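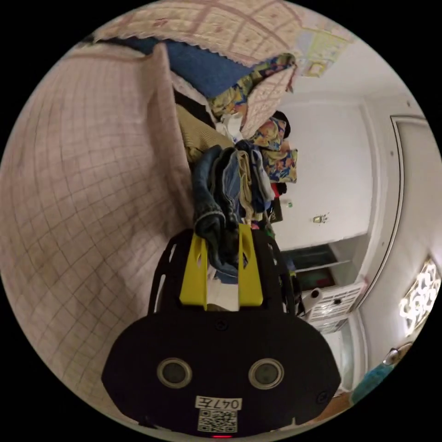 ¿Hay que llevar encima el recibo del impuesto de circulación cuando se acude a la inspección técnica?
Depende de la estación: en Plelport lo piden en ventanilla, en Jukdale se conforman con el permiso de circulación y la ficha técnica. Llévelo en la guantera y se ahorra la conversación.

Lista de repaso antes de la inspección, con comentarios
Versión de marzo, para turismos con más de cuatro años

1. PAPELES

Permiso de circulación. Original. La fotocopia plastificada que hizo su cuñado no cuenta, por bonita que haya quedado.

Ficha técnica. Compruebe que la medida de neumático que figura en ella coincide con la que lleva el coche. Es el motivo de rechazo más tonto de todos y goza de una salud excelente.

Seguro en vigor. Si acaba de cambiar de compañía, lleve el justificante del pago.

Recibo municipal del año. Ha subido otra vez. El Ayuntamiento de Savden lo llama «actualización de tarifas», y la carta viene en un papel estupendo. No afecta al resultado de la inspección, solo al humor con que se llega.

2. LUCES

Cruce, carretera y posición, delante y detrás. Ponga el coche frente a una pared clara y vaya cambiando.

Freno. Hace falta una segunda persona o un escaparate. El escaparate protesta menos.

Intermitentes y emergencia. Si uno parpadea al doble de velocidad, hay una bombilla fundida en ese lado.

Matrícula. Dos bombillas diminutas que cuestan menos que un café y que han mandado a más gente a casa que los frenos.

Antiniebla trasera. Busque el botón en el manual. Mucha gente lo descubre el día de la inspección, con el inspector esperando y la cola mirando.

3. NEUMÁTICOS

Dibujo: el mínimo legal es de 1,6 mm en las ranuras principales. Mida también por dentro, donde el desgaste se esconde.

Flancos sin cortes ni bultos. El bulto no se cura solo.

Mismo modelo en cada eje. Un Mellor nuevo a la izquierda y a la derecha lo que había en oferta: desfavorable.

Presiones en frío, según la pegatina de la puerta o de la tapa del depósito. La gasolinera de la salida de Jukdale tiene un manómetro optimista, conviene saberlo.

4. FRENOS Y DIRECCIÓN

Nivel del líquido entre las dos marcas. Si está bajo, no rellene y olvide: mire pastillas y busque fugas.

Freno de mano que sujete en cuesta. «Lo dejo en primera y ya está» es una técnica respetable de aparcamiento, pero en el frenómetro no puntúa.

El coche no se va hacia un lado al frenar. Pruébelo en un sitio recto y vacío.

Volante sin holgura ni ruidos al girar a tope. Un clac rítmico suele apuntar a la junta homocinética, nombre que encarece la factura por sí mismo.

5. HUMOS

Motor caliente. Haga unos kilómetros de carretera antes de llegar, sobre todo si es diésel: 14 kilómetros a buen ritmo bastan para el mío. Del polígono de Plelport a la estación, con tres semáforos, no basta para ninguno.

Testigo de motor apagado. Tapado con cinta aislante no es apagado. El inspector conecta un cable y el coche lo cuenta todo.

Escape sin fugas y bien sujeto. Si vibra al ralentí, revise las gomas.

6. CARROCERÍA E INTERIOR

Cinturones, los cinco, también el del centro de atrás, que lleva años debajo de una manta. Deben abrochar, soltar y recogerse solos.

Parabrisas sin grietas en el campo de visión del conductor.

Escobillas que limpien. Las que dibujan un arcoíris de grasa están pidiendo el relevo. Depósito del agua lleno.

Retrovisores enteros y firmes. La cinta americana es cinta.

Puertas que abran desde dentro y desde fuera. Maletero vacío, por cortesía.

7. EL DÍA

Cita previa. En Savden, a las 9:00 ya hay cola de gente con cita y otra, más triste, sin ella.

Dinero. Yo pagué 52 euros y me pareció caro. Volver por una bombilla me lo pareció bastante más.

Si sale favorable, pegue el distintivo nuevo y quite el viejo. Conozco parabrisas que parecen un álbum.

Si sale desfavorable, pregunte en ventanilla el plazo para subsanar y apúntelo en el informe. Solo podrá circular para ir al taller y regresar a la estación, así que el fin de semana en la playa tendrá que ser en autobús.

Comentarios recibidos

«En Jukdale me tumbaron por la bola del remolque, que venía montada de segunda mano y no figuraba en la ficha.» Queda añadido: enganches, llantas y láminas solares, con su anotación o fuera.

«¿Y si el coche duerme en garaje y no hace ni 1.000 kilómetros al año?» Pasa la inspección igual y paga el mismo impuesto. Las gomas envejecen también aparcadas.

«Faltan los triángulos.» Mire qué señal de emergencia exige la norma vigente y llévela a mano. En el mío siguen los triángulos, debajo de la rueda de repuesto, que también conviene inflar.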